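Visitors to Sibiya House in Sodholm were shown in February how everyday household jobs are being used to prepare training material for robots. The demonstration was put on by Duvell, a small firm working on domestic automation, and 38 people came through between ten in the morning and half past three.

The work is part of a project called Fatetach, which began last autumn. People do ordinary tidying jobs with grippers held in the hand, and the movements are recorded from the gripper's own point of view. A robot arm with the same kind of fingers can later be trained on the recordings. Duvell said the project had 208 usable recordings before the open day and wants to reach 286 before the first tests with an arm.

Work was going on in three rooms, and visitors were let in six at a time. Staff carried on with their jobs and answered questions as they went.

One of the tasks is done at floor level, next to a group of jars and other food containers. The gripper has to go down into a bucket with a bag in it and close on one thing without dragging the bag along.
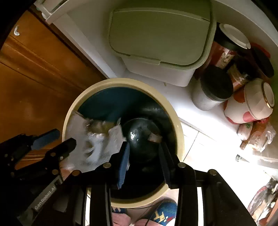
*Reaching into the lined bucket, with the waste bin and food containers beside it.*

Riaan Van der Merwe, who runs the project for Duvell, told visitors that bags were harder than most people expected. "A jar stays the shape it is. A bag moves as soon as you touch what's inside it, and then the thing you wanted is somewhere else," he said. He asked staff to slow down when working near plastic – early recordings had been made too fast to be of much use.

A second task deals with mixed packaging on a shelf. Cartons, tubes and wrappers lie on top of one another, and the person with the gripper has to decide what to take first. Van der Merwe said the order was left open on purpose, as two people will rarely clear a shelf in the same way.
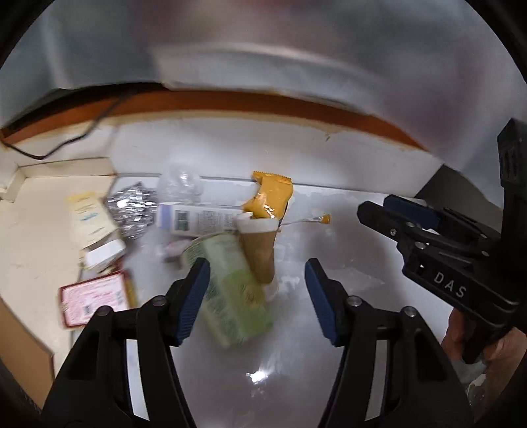

*Two grippers at the shelf, the nearer one open in front of a pile of packets and cartons.*

Several visitors had a go themselves in the last hour. Most managed a carton at the first try and had more trouble with foil and thin wrappers. None of these attempts will be added to the Fatetach recordings, Duvell said.

Questions from the public were mainly about cost and about when such a machine might be on sale. Van der Merwe would not give a date for either. The firm does not plan to build its own robot and will offer the finished recordings to other developers.

Sibiya House has been let to the project until the end of the summer. A second open day is planned before then – places will again be limited, and bookings will be taken at the front desk.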